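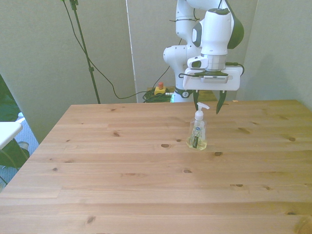

浅色松木桌旁的白色机械臂，夹爪边上是一只透明皂液瓶。

屏幕右下角那个百分比，到底算给谁看

5/4/23

第25分钟，客队后卫解围踢呲了，球滚出边线。场上比分没变，控球的还是同一拨人，Kakoria转播画面右下角的“实时胜率”却从百分之二十七跌到了19%。解说员停了一下，说：“数据也感觉到了压力。”

我把这一段回放了好几遍，还是没弄明白数据是怎么感觉到压力的。

上赛季10月起，Kakoria在它转播的Baloyi杯全部场次里加上了这个小方块。数字由一家叫Stilel的公司提供，据宣传稿说，模型会综合控球位置、球员跑动、历史交锋和“比赛情绪”。前三样我大致能想象，第四样我写信去问过，回信很客气，附了一份产品手册，手册里“比赛情绪”出现在封面和封底，中间没有。

先把话说公道。胜率这种东西在棒球和美式足球里站得住脚，那些项目一个回合一个回合地打，局面可以切开，历史上相同的局面也攒得够多。足球进球少，场面又是连着流的，同一个“零比零、第六十分钟、主队控球”底下装着千差万别的比赛。模型当然能吐出一个数，难的是让人知道这个数有多不牢靠。转播画面给出的是整数，字体粗壮，涨了变绿，跌了变红，跟股票行情一个路数。误差范围从没出现过。

我问过做了多年足球转播导演、现在给几家地方台当顾问的Karabo Modise。她对这个方块的评价比我温和，但也没温和到哪儿去。

“导演间里没人拿它判断比赛，”她说，“我们看它，是看它什么时候会动。它一动，解说就有话说，我就能切一个教练的近景。它是个打铃的。”

这句话我觉得比整本手册都有用。
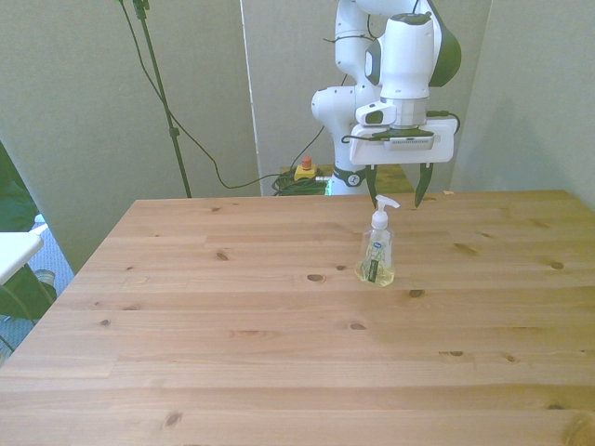
转播方最爱强调的是透明。Kakoria的说法是，观众有权看到专业人士看到的东西。可是开赛前那块说明字幕，我是按了暂停、凑到电视跟前才读完的：“胜率为模型估算，仅供娱乐，不代表对赛果的预测。”字排成窄窄一条，压在赞助商标志下面，上面配图里白色夹爪外壳正面也有那么一条深色的小字，隔着一张桌子的距离，我估计两者的阅读率差不多。一个名叫“胜率”的数字，声明自己不代表对赛果的预测，那它代表什么？我又写了一封信，这次没有收到回信。

既然没人回，我就自己记。办法很土：连看8场，每到半场哨响抄下方块里的数字，终场后对一对。样本太小，什么也证明不了，这一点我比Stilel的法务还清楚。不过抄着抄着，有件事很难不注意到。领先一球的球队，数字总是高；领先两球的，更高；平局的时候，排名靠前的那队稍微高一点。我父亲不看跑动数据，坐在沙发上也能报出差不多的数。

真正让模型显出本事的应该是那些反常的时刻：领先方少了一人，或者门将明显带伤。8场里碰上过这样一次，在Ralteseo球场，主队门将扑救后一瘸一拐地站起来，替补席已经用完了换人名额。看台上每个人都知道接下来会怎样，客队从那以后见球就射。方块纹丝不动，直到球进了，它才一下子跳过去，绿得发亮。解说员说：“胜率出现了戏剧性变化。”出现变化的是比分。

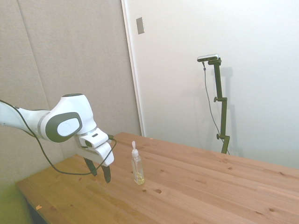 两根黑色手指朝下，悬在浅色木桌上方。

支持者会说，你对一个小图标要求太多了。也许吧。计分牌刚挂到屏幕角落的年代同样有人抱怨遮挡画面，现在没了它谁都不习惯。越位线也挨过骂。但计分牌报的是事实，越位线画歪了可以拿截图去吵。胜率没法吵。赢了，模型说过有可能赢；输了，模型也没说一定不输。一个永远错不了的数字，我实在看不出它凭什么占着屏幕上最贵的那块地方。

说到贵，那块地方确实有人付钱。从本赛季开始，方块边上多了一个投注公司的标志，数字每跳一次，标志就闪一次。Kakoria坚持说编辑内容和商业内容是分开的，“两个团队，两套流程”。我愿意相信他们是两个团队。只是坐在家里的观众看到的是同一个方块，闪的时候也是一起闪。

Modise提过一个折中办法，我认为可行，所以估计不会被采纳：把胜率从直播画面里拿掉，放到半场和赛后，改成一条曲线，连同误差带一起画出来，请一位懂行的人花2分钟讲讲它哪里准、哪里不准。那样一来，它会变成一件值得看的东西。代价是比赛进行的时候它没法打铃了。

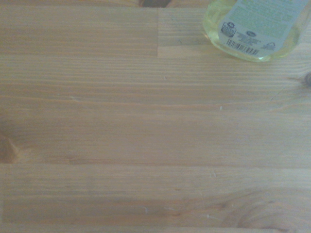
浅色木桌面，右上角的透明瓶子里装着淡黄绿色液体。

我还向Stilel要过一样更简单的东西：把整个赛季每场每分钟的数字公开，让外面的人检验一下，凡是它报七成的时候，是不是真有七成赢了。这叫校准，做概率预测的人都绕不开，气象部门年年都在做。对方答复说，历史输出属于商业机密。可这些数字早就在电视上播过了，几十万人都看见过，唯一的麻烦是得有人一格一格抄下来。

有位读者来信说他已经在抄了，抄到了四分之一决赛，用的是孩子的算术本。我请他抄完以后寄一份给我，邮费我出。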